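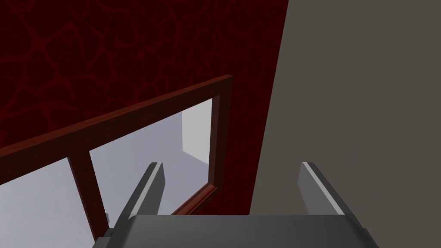
Search this board Enter keywords Go

Filed under: Sim training > Methods & results

fennaj
Finally finished the wall texture test! Trained on 100 demos with plain walls, then ran 140 trials in rooms with loud ones. Success only dropped 9 points, so I'm calling randomized walls overkill for us.

vurgate_bev
Hmm, not buying it. Did you split it by camera? My wrist view falls apart way before the head view does.

fennaj
Pooled, sorry. I can split it tonight.

jolien_L
Wrist cameras are where I'd look too. Mine only see a bit of background at a time, so one weird wall can swamp everything. In a room like this one, with the dark red veiny wall right around a wooden window, I'd want the head view scored separately before dropping anything.

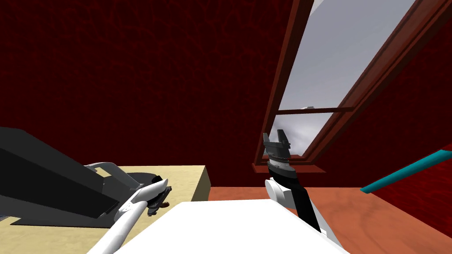
fennaj
Split is done, and ugh, Bev has a point. Wrist only lost way more than the pooled number. I'd still blame lighting, though. There's a window by that red wall with flat grey sky in it, and all my plain rooms were closed boxes.

vurgate_bev
So rerun with windows and plain walls! 7 seeds, please.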